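Tag der offenen Tür in Sustitz

Mahlet Mekonnen hatte sich für den Nachmittag angemeldet, weil ihr Bruder Ibsa dort arbeitete und sie seit zwei Jahren nicht wusste, was er eigentlich tat. Der Bus hielt am Ende der Straße. Von dort waren es noch zehn Minuten zu Fuß, an der alten Molkerei vorbei, und dann stand man vor einem Flachbau mit dem Schild der Firma Trurthorpe.

An der Tür bekam sie einen Aufkleber mit der Nummer 44. Ein Mann namens Deligiannis führte die Gruppe durch den Flur. Er trug ein kurzärmliges Hemd und ging schnell. Die erste Halle sei für die echten Arme, sagte er, die zweite für die gerechneten. In der ersten Halle durfte man hinter einer gelben Linie stehen und zusehen, wie ein Arm Dosen umsetzte. Ein Kind fragte, ob er auch winken könne. Er konnte nicht winken.

Ibsa Kassa wartete in der zweiten Halle vor seinem Bildschirm. Er hieß nach dem Vater, sie nach dem Großvater, das musste sie Deligiannis zweimal erklären. Ibsa nickte ihr zu und redete dann so, als wäre sie eine Besucherin wie alle anderen.

»Der Greifer weiß nicht, was eine Küche ist«, sagte er. »Wir legen ihm etwas hin und schauen, was er nimmt. Wenn er danebengreift, geht nichts kaputt.«

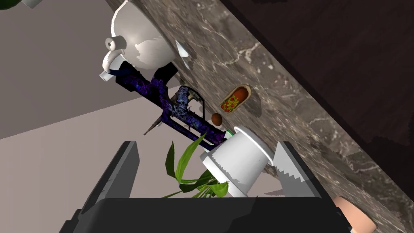

Lesezeit: 2 Minuten

»Das ist eine Marmorplatte«, sagte eine Frau aus der Gruppe.

»Gerechneter Marmor«, sagte Ibsa.

»Und der Hotdog?«

»Auch gerechnet.«

Mahlet trat näher heran. Die beiden Finger standen weit auseinander und hielten nichts. Neben dem Hotdog lag etwas Braunes, Glattes, das ein Ei sein konnte, und davor der weiße Blumentopf mit der Pflanze. Ein Gewehr lag da auch, violett und blau gefleckt. Ihre Mutter hätte das nicht auf der Arbeitsplatte geduldet.

»Wer sucht die Sachen aus?«, fragte sie.

»Der Zufall. Wir haben 1.162 Gegenstände in der Liste, und das Programm zieht.«

»Und was soll er jetzt nehmen?«

Ibsa sah auf einen Zettel. »Das Braune.«

Er drückte eine Taste. Die Gruppe wurde still. Der Greifer senkte sich, blieb stehen, drehte sich ein kleines Stück und schloss die Finger um den Blumentopf. Jemand lachte. Ibsa schrieb etwas auf.

»Wie oft klappt es?«, fragte die Frau.

»Im Juli waren es ungefähr 70 Prozent.«

»Und heute?«

»Heute ist Besuch«, sagte Ibsa.

Danach gab es Kaffee im Flur. Etenesh Mersha aus der Verwaltung schnitt einen Blechkuchen auf und fragte jeden, ob mit oder ohne Sahne. Mahlet nahm ein Stück ohne und wartete, bis ihr Bruder herauskam. Er hatte seine Jacke schon an.

»Fährst du über Wernitz?«, fragte er.

»Muss ich ja.«

»Dann komm ich mit.«

Im Bus saßen sie nebeneinander. Sie fragte ihn, ob das Ei hart gekocht gewesen sei. Er überlegte eine Weile und sagte, dafür gebe es in der Liste keine Spalte.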